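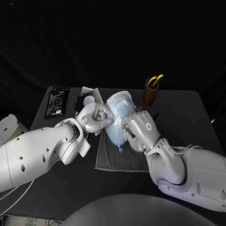 3.2 Collecting demonstrations by remote control

I'll describe how we gathered the demonstrations in some detail, because I spent most of August wishing other people's papers had done the same. The short version is that one person drives both arms of the robot from a second desk, watching what the head camera sees, and everything gets logged: the joint angles, the finger positions, the video and the commands the person sent. We call the driving software Lutano and the set of recordings Grendemum. Both names stuck before we had time to think of better ones.

We started out teaching by hand, meaning I stood next to the robot and pushed its arms through the motion. That works nicely for reaching and pointing. It works badly for anything soft held between two hands, since I only have two hands myself and I needed both of them for one arm. My sleeves also kept getting into the video (you can still find them in the first 65 recordings, which we left out of training). So we moved to remote control for all of the two-handed tasks and kept hand guiding for setting start poses.

The task I care most about in this paper is the balloon task. Figure 4 shows it in progress, with one hand pinching the balloon at the upper left and the other gripping it from the right, over a folded towel. I like this task a lot! A balloon gives way wherever you press it, it slides off if you don't press enough, and the two hands feel each other through it. If the left hand squeezes, the right hand has to do something about it. You can't split the job into a left part and a right part and train them separately - we tried that, and the two halves fought each other the whole way.

The towel came in during the second week. On the bare table the balloon would roll off toward the back at the slightest touch, and our drivers were spending most of their time chasing it. With the towel under it they could let go, change their grip and carry on. We left the other odds and ends on the table, like the cup with the scissors in it, and we didn't ask anybody to put them back in the same spot between sessions.

Four people drove the robot. Each of them got a morning of practice that we didn't record for training, and after that they worked in blocks of 10 attempts with a break in between. I'd suggest keeping the blocks short. Drivers get tired in a sneaky way: the attempts still succeed, but the motion gets jerky and full of little pauses, and the trained policy copies the pauses very faithfully. Our early policies would stop halfway to the balloon and hang there, exactly as I do when I'm thinking about lunch.

In all we kept 2,874 attempts across the full set of tasks, and 500 of those are the balloon task. We kept attempts where the driver slipped and recovered, as long as the recovery was done in one go. We threw out the ones where someone had to reach in and reset things partway through. Deciding which was which took longer than I'd planned, and two of us went through the unclear ones together.

One thing I would change is the finger mapping. Lutano reads the driver's glove and sends each finger a target position, with no sense of how hard the robot is pressing. Drivers learned to judge the squeeze by eye, from how much the surface bent and wrinkled under the fingertips. They got good at it, but it means the force in our data is really a guess made through a camera. The Kinnear baseline in Section 4 uses the same recordings, so the comparison is fair, though I suspect both methods would do better with some touch feedback for the driver.

Figure 4. Two-handed balloon handling during the manipulation task, from the head view.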